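Etornam Asante
Tuesday, April 11, 2023

Finally got hold of the new catalog entry for the Tonwood manuscript, the little devotional miscellany everybody keeps calling "the Monditz autograph." I have read it twice and I am less convinced than I was before I opened it. Thread.

2/ What we have: 126 leaves? No. The entry says 252 leaves in the summary and then foliates the thing as 1 to 248 with four blanks, two of which it later describes as having writing on them. So already I'd like somebody to go back and turn the pages again.

3/ The claim is that Monditz wrote the whole volume in his own hand. The evidence is a note inside the front board that says, in Latin, "by the hand of the author." The note is in a later script. The entry admits it is in a later script. Then it carries on as if the note settled things.

4/ An owner writing "by the author's own hand" in a book he may have wanted to sell is a sales pitch. I'd want a lot more than that before putting a name in the heading field.

5/ The comparison sample is one letter. One! With 26 lines of text, half of them formulaic greeting, and the letter itself is only attributed to Monditz because it was kept with his papers. You see the circle.

6/ Look at the g. In the letter the lower bowl is closed nearly every time. In the miscellany it's open through the first three quires and closed after that. The entry calls this "natural variation over a long period of copying." Could be. Could also be two people.

7/ And the break falls exactly at a quire boundary, where the ink changes color and the ruling goes from 22 lines to 24. If a student brought me that and said "one scribe" I'd ask them to sit down.

8/ The binding. Entry says "contemporary." The pastedowns are cut from a printed calendar that starts in June and, going by the type, is at least a generation younger than the text. They may have been replaced, sure. Then say so, and say how you know the boards weren't. 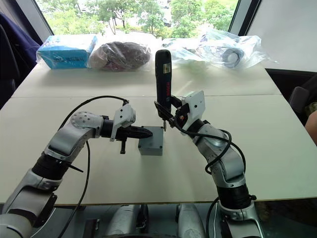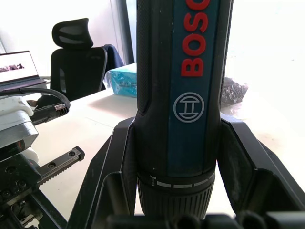

9/ Provenance. There's a gap between the Azar sale and the Skevico collection that the entry fills with "presumably by descent." Presumably from whom? Azar had no children that I can find. His library was sold in 1,336 lots and this isn't obviously any of them.

10/ Lot 411 gets cited as a match. I looked it up. The sale catalog says "Prayers, small quarto, old calf." The Tonwood book is an octavo in limp vellum. I understand that booksellers were sloppy about sizes, but calf is calf.

11/ Somebody will tell me it was rebound. Fine, except we've just been told the binding is contemporary. Pick one.

12/ On the contents: the entry lists the second item (ff. 31r–58v) as an unknown work by Monditz. It's a translation. I recognized the opening because I spent a miserable winter with the Latin original. The translator drops the preface and softens the bit about the Psalms, and the rest follows very closely.

13/ That matters for the autograph argument, since three of the corrections on 33v are the kind a copyist makes, eye jumping from one "therefore" to the next, line skipped, line squeezed into the margin. An author composing can do this too when he makes a clean copy. It still doesn't help the case.

14/ What I do like: the transcription of the ownership marks is careful, the watermark tracings are good, and whoever did the collation formula knew what they were doing. It's the paragraph headed "Authorship" that reads like it came from a different desk.

15/ Several people have asked for my date. I don't have one. The watermark gives you a range for the paper in the first three quires only. The later paper has a mark nobody has matched, and the entry quietly applies the first date to the whole book.

16/ The collection has over 3,000 items still to be described, I know, and I know what the staffing is like. I'd still prefer "attributed to, in a later note" to a name with no question mark. Other catalogs will copy the heading and leave out the paragraph underneath.

17/ Have written to the library with the folio references. If anyone has seen a second letter in the Monditz hand, signed, with a date on it, please send me the shelfmark. A signed receipt would do.

18/ Correction to 7: ruling changes from 22 to 24 lines on the verso of the first leaf of quire four, so one page after the boundary. The ink does change at the boundary. Still two hands, if you ask me.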